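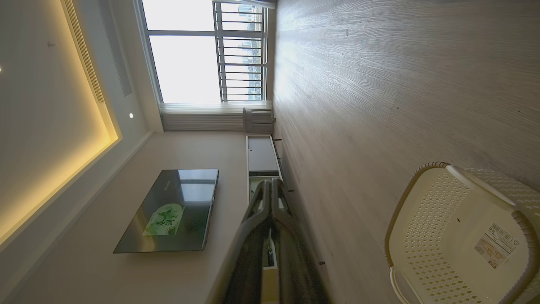 Nendbridge Housing Partnership, Interiors and Fit-Out Team

Progress report to the Gondcombe Fund, March

Work on the living rooms is on schedule. The first room now has its pale gray wood-look floor, cream-white walls and recessed ceiling tray, with the warm yellow cove light running along the inner edge. The air-conditioning vent is set into the white ceiling at the tray, and the television is up on the wall. The sheer curtain is hung at the balcony window.

Flooring. We bought 1,583 square feet of laminate for this phase and have laid 384. The remaining boards are stored at the Hadiline depot and will be delivered on a Tuesday, once the second and third rooms are painted.

Lighting. Piret Rätsep has asked the electricians to put the cove light and the downlights on separate switches in all 8 rooms. The change adds $200 to the phase and comes out of contingency – no extra money is requested.

Window end. This side of the room gets strong daylight, and the glare on the floor is heavy close to the glass. Zamfira Zamfir is getting prices for a lined curtain to go with the sheer one. We expect a quote from Căpraru before the next report.

Still to do: sealant at the baseboards, a final check of the air-conditioning, and the handover folder for residents. The second room starts as soon as the paint crew is free. Invoices for the flooring and electrical work are attached.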